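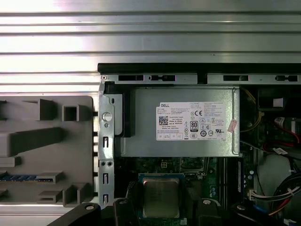 Household phone tips, the long version

Updated 3rd August

I've been promising to put all my phone tips on one page for ages, and my kitchen drawer finally forced me into it. I opened it looking for the vegetable peeler and found a charger, two more chargers, a cable with a chewed end and a phone I'd completely forgotten we owned. So here we go! Everything I do to keep the phones in our house clean, charged and out of the soup. None of it is fancy and most of it costs nothing.

The charging port

If your cable has started falling out, or you have to hold it at a funny angle to get the little lightning bolt, look in the port before you buy anything. Take a flashlight to it. Mine had a gray felt pad packed in at the back, all pocket lint, pressed flat by months of me shoving the plug in harder and harder. I was this close to ordering a new phone.

Turn the phone off first. Then use a wooden toothpick, shaved down a bit with a craft knife if it's too fat, and work along the back wall very gently. Go slowly, keep the opening facing down and tap the phone against your palm now and then. I don't use pins or needles in there, and I don't use canned air either (I did once, and I think I just blew the fluff in deeper). It takes me five minutes with the radio on. Do the speaker holes while you're at it with an old soft toothbrush, dry, and brush across the holes so you aren't stuffing things into them.

Kitchen screens

I cook from my phone every night, which means my phone gets touched by every night's dinner. Flour is fine, flour brushes off. Butter is the one that drives me nuts, and so is anything with turmeric in it.

What works for me is a microfiber cloth, barely damp with plain water, then a second dry one right behind it. For raw chicken days I use a wipe made for electronics. Window cleaner stays under the sink, and so do paper towels, which left fine scratches all over my last screen protector. Wash your microfiber cloths without fabric softener or they'll smear instead of wiping. I kept blaming the cloths for that and threw out a whole pack of perfectly good ones.

A zip-top sandwich bag is the best kitchen phone cover I've ever had. Squeeze the air out, zip it, prop it up against the flour canister. The screen still answers to your finger through the plastic, and when you're done you turn the bag inside out and wash it with the dishes. Face unlock gets a bit grumpy through a wrinkly bag, so unlock it first and set the screen to stay on longer.

Set your screen timeout to something sensible for cooking, by the way. Mine used to go dark every thirty seconds and I'd be poking at it with my nose.

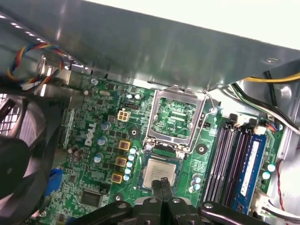 One reader wrote in to say the sandwich bag works great until you leave it near the stove, and that hers ended up with a warm phone and a foggy bag. She now keeps hers on the windowsill at the far end of the counter and only walks over when she needs the next step. Good point, and I've moved mine too. A bag holds heat in, so take the phone out between recipes, and please don't charge it while it's zipped up in there.

Stands you already own

You can buy a nice stand. I have one, a Rillumetti, and it cost me 39 dollars, and I like it very much and I would not buy it again at that price. Before it I used all of these:

A binder clip on the edge of a cutting board, with the phone resting in the handles.
A toast rack. Truly excellent. Holds a tablet as well.
A cookbook stand from the thrift store.
Two forks, tines woven together, for when you're in a rental with nothing.
A wire letter holder with a rubber band across the front.

The toast rack is still the one I reach for when we have people over and there are several phones lying around waiting to be knocked into the sink.

Cables

Cables die at the neck, right where they come out of the plug. I pull on the plug now and never on the cord, and I've trained most of the household to do the same (most). If you wind them up, wind them loosely around your hand in a big lazy loop and hold it with one of those twist ties off the bread bag. Tight little bundles look tidy and wreck the cable.

Throw out anything with bare wire showing. Don't tape it. I know, I've taped them too, and I stopped the evening one got hot enough to make me yelp.

Label both ends! I write on a bit of masking tape with a marker: which gadget, what year I got it. We have one Jotalitz charger that fills a phone fast and a bunch of freebies that take until the next morning, and they all look identical in a drawer. A dab of nail polish on the good one does the job too. Ours is coral.

Battery habits

I try to keep my phone somewhere in the middle, off the charger before it's full and back on before it's begging. Many phones have a setting now that stops charging early or slows it down overnight. Go into the battery menu and have a poke around, it's usually called something like battery protection or optimized charging. Turn it on and forget about it.

Heat is what I worry about more. Dashboards in June, beach towels, under a pillow, on top of the router. If your phone feels hot, take it out of its case and put it in the shade on something hard, like a tile floor or the kitchen counter. Please don't put it in the fridge. I know it's tempting, but you can end up with moisture inside it, and then you've got a bigger problem than a hot phone.
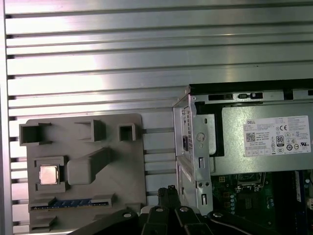

And if the back is bulging, or the screen is lifting along one side, stop using it and stop charging it. Don't press on it to see if it goes flat again. I took our old Dunetti in to Grewal, the repair counter next to the dry cleaner, with a gap down one side that I could slide a business card into, and they had it out of my hands before I'd finished my sentence. A new battery was cheaper than I'd guessed and the phone is still going.

When it gets wet

Out of the water, off, out of its case, wipe it down, SIM tray out. Then stand it up with the port facing down somewhere airy and leave it alone. A fan pointed at it is good. A hair dryer is bad. Rice gets dust and starch in the port, and then you're back at the top of this page with a toothpick.

The hard part is waiting. I give it a full day at the very least, two if I can stand it, and I don't plug it in to check. If it went in the pool or the ocean I'd take it straight to a repair place. Salt and chlorine are nasty on the insides, even on phones that are sold as water resistant, and those seals get tired as the phone gets older.

Running out of room

Every phone in this house complains about storage, and every time it's the same culprits. Sort your videos by size and start at the top. I deleted seven of them one evening, all of the same school concert, all filmed from behind the same head, and got back more space than I had from a whole weekend of deleting apps. Then empty the trash folder in the photo app, or you haven't freed up a thing!

After that, look at your chat apps. They save every funny clip anybody ever sends you. There's normally a storage page in the settings where you can clear out the big stuff in one go, and you can turn off automatic downloads while you're in there. I had 17 copies of one birthday cake.

Do a backup before you start any big clear-out. Plug it in, put it on the home wifi, let it run while you have dinner.

Cases 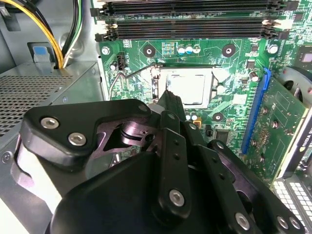 Take the case off once a week and wash it. Silicone and plain plastic ones get warm water and dish soap, a go with the old toothbrush around the button holes, and then they dry on the rack overnight. Leather gets wiped with a barely damp cloth and nothing else. Grit collects inside the corners and rubs away at the phone every time you squeeze it, so wipe the back of the phone before the case goes on again.

Yellowed clear cases don't come back, by the way. I've tried baking soda, lemon juice, toothpaste and leaving one soaking in peroxide on the porch. It came out yellow and smelling like a hair salon. Buy a colored one next time.

What to do with the old one

A retired phone is a very handy thing in a house if its battery is still healthy. Wipe it back to factory settings, sign in with the bare minimum, and it can be a kitchen timer, a recipe reader, a music player for the garage or a bedside clock. Ours lives in the laundry room and does three jobs: podcasts, the shopping list, and flashlight for looking behind the dryer. Check that it's still getting security updates before you use it for email or banking. If it isn't, keep it to music and timers.

If you're passing it on or recycling it, sign out of your accounts before you do the reset, otherwise the next person may get stuck on a screen asking for your password. Take the SIM and the memory card out too. I forgot the memory card once and had to go back to the drop-off place and ask very nicely.

I still haven't found the peeler. Next month I'm doing earbuds, and if you've got a trick for getting wax out of the tiny mesh part, please leave it in the comments.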